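How to plan a half term of reading in a primary class

I have taught Year 4 at Grumthorpe Primary School for some years, and every July I am asked how I make my reading plan. English is my second language, so I had to learn many of these stories at the same time as the children. Perhaps this is why my plan is quite slow and simple. Please change it as you like.

What you need

One class novel, a set of short texts, a reading record for each child, and a list of the reading aims for your year group. I also keep one paper copy of the plan in a folder, even though everything is on the school computer.

Step 1. Choose the book and count the pages

Read the whole book yourself before you decide. I know this is a lot to ask in a busy term, but I once began a book without finishing it, and chapter nine was much too sad for two of my pupils.

Then count how many pages you can read in one lesson. Our autumn book has 205 pages. We read it over half a term, with part of it read aloud after lunch and part in the lesson. If the number of pages per day looks too high, choose which chapters you will tell in your own words. 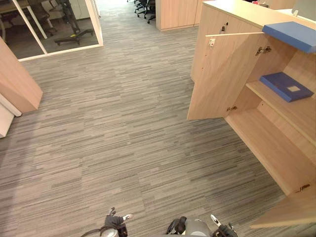

Cabinet with its upper door open, beside the carpet.

Step 2. Mark the difficult words

Go through each chapter with a pencil and underline the words that may stop a child. Do not teach all of them. I take four words for each lesson and write them on the board before we open the book. The children say them aloud, put them in a sentence, and look for them while we read.

For pupils who are new to English, I send the four words home the evening before. Parents have told me that they like this very much, as they can talk about the words in their own language first.

Step 3. Put one aim to each week

It is tempting to practise everything in every lesson. Try to keep to one aim per week. My usual order is:

Week 1: finding facts in the text
Week 2: explaining what a word means
Week 3: working out how a person feels
Week 4: guessing what will come next
Week 5: giving a short summary
Week 6: comparing two chapters

Feelings come in the third week for a reason. By then the children know the people in the story well enough to argue about them. 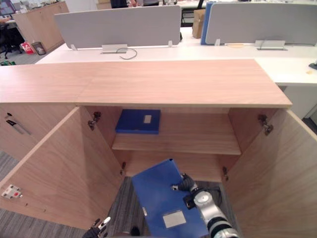
Blue file box on the shelf, doors open.

Step 4. Plan the groups

I have four reading groups. I read with one of them each day, and on Wednesday I read with no group and listen to single children instead. The other groups have a quiet task which they can do without me. A good quiet task takes no explaining: draw the place in the chapter, write three questions for a friend, or read the page again with a partner.

Change the groups when a child is ready, also in the middle of the half term. The groups should not have names that show which one is the strongest. Children understand this in one minute.
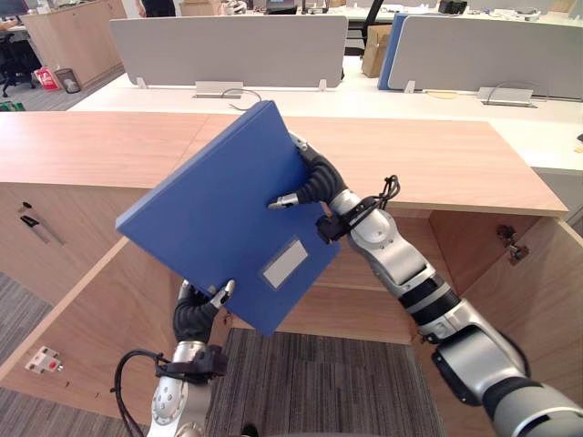
What should I do if a child has missed several chapters?
Give the child a short written summary of each missed chapter and let a partner retell the most important one. Reading all the missed pages at home is usually too much.

Step 5. Keep short notes

After each group I write one line for each child, for example "reads well, does not stop at full stops". My colleague Hwa-young Nam uses a tick, a dot or an empty space, and her notes are quicker than mine. Choose what you will still be doing in week six.

At the end of the half term, read all the lines for one child together. You will see things that you did not notice day by day, and they are very useful for parents' evening.

Step 6. Finish with something the children make

In the last week each child makes a new cover for the book and writes the text for the back. Keep this text short, four or five sentences, and do not allow the ending to be told.

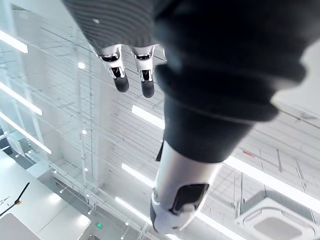 Dark knit sleeve and white hand.

Hang the covers at a height where the younger children can see them too. Next year's class will ask you about the book before you have even started it. Then put your plan back in the folder, and write on it which chapters were too long.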